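Phone case

A phone case is a fitted cover that protects a mobile phone from scratches, knocks and falls. Most cases wrap around the back and sides of the phone and leave the screen open. They are sold separately from the phone in nearly all markets, and many owners go through several during the life of one handset.

Types

The simplest type is the skin, a thin adhesive film that guards against scratches but does little in a fall. A shell or back cover is a rigid or flexible tray that the phone snaps into. Bumpers cover only the edges. Folio cases, also called wallet cases, add a front flap that closes over the screen and often has slots for cards. Heavy-duty cases combine a hard outer layer with a soft inner one and are noticeably thicker than the others.

Many cases sold today are a mix of shell and bumper – a stiff back panel joined to a softer, raised edge. The edge stands slightly higher than the screen and the camera, so that neither touches the table when the phone is laid down.

Materials

Common materials are silicone, thermoplastic polyurethane (TPU), polycarbonate, leather and artificial leather. Silicone is soft and grips well but collects lint. TPU is flexible, somewhat harder than silicone, and can be made clear. Polycarbonate is rigid and takes printing well, though it can crack at the corners. Clear TPU yellows over time with exposure to sunlight, heat and skin oils. Frosted finishes hide fingerprints and fine scratches better than glossy ones.

Openings and buttons

A case has to match the phone model closely. The camera opening is the part that varies most from one model to the next, and it may be round, square or a long oval. Its rim is sometimes finished in a different color from the rest of the shell.

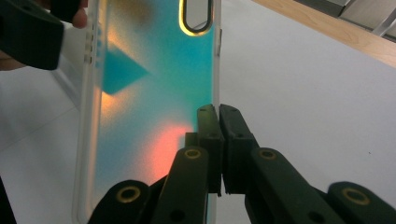
Side buttons are either left exposed through a slot or covered with molded pieces that pass the pressure of the finger through to the button. Covered buttons keep out dust but can feel stiff when the case is new. The lower edge normally has openings for the charging port, speaker and microphone. Cases for phones of the same size but different model years are often not interchangeable, even when the difference in camera position is only 2 mm.

Decoration

Printed cases carry patterns, photographs or lettering on the back panel. Color gradients are popular on translucent shells: soft areas of blue, orange or pink are blended into one another with a grainy, airbrushed texture, sometimes with a single hard-edged shape such as a triangle set against them. The color of the phone underneath can change how such a design looks, and pale phones generally leave the print brighter than dark ones.

Printing is done either on the outer surface, where it can wear off at the corners, or on the inner surface, where the plastic protects it. Small makers such as Cedwood in Luddale print to order in batches of up to 300. Kaede Ikeda, who designed the Diddale series for the company, worked mainly with gradients and plain geometric shapes. The series had 14 designs.

Protection in falls

The corners take most of the force when a phone is dropped, and many cases have thicker corners or small air pockets there. Hard, flat surfaces are the most damaging. Ceramic and stone tile give very little on impact, while carpet and cork absorb part of it. A fall from pocket height, taken as 78 cm in the Lehtinen guide to case fitting, is a common reference point for informal comparisons. Grit on a floor is a separate hazard, as a phone that slides face down over a single grain can be scratched even if the glass does not break.

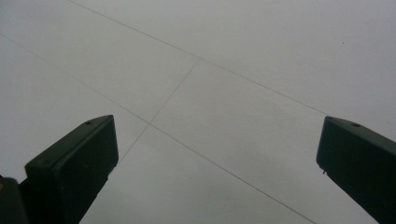
Care

Silicone and TPU cases can be washed in lukewarm water with a little dish soap. The phone is removed first, and the case should be fully dry before it goes back on. A soft toothbrush reaches the button covers and the inside of the rim. Leather is wiped with a barely damp cloth. Strong solvents can cloud clear plastic and lift printed color.

Dust trapped between the case and the phone acts as a mild abrasive. Itsuki Oshima's handbook on phone upkeep recommends taking the case off for cleaning once a month, and more often in sandy places.

See also

Screen protector
Tablet sleeve
Wrist strap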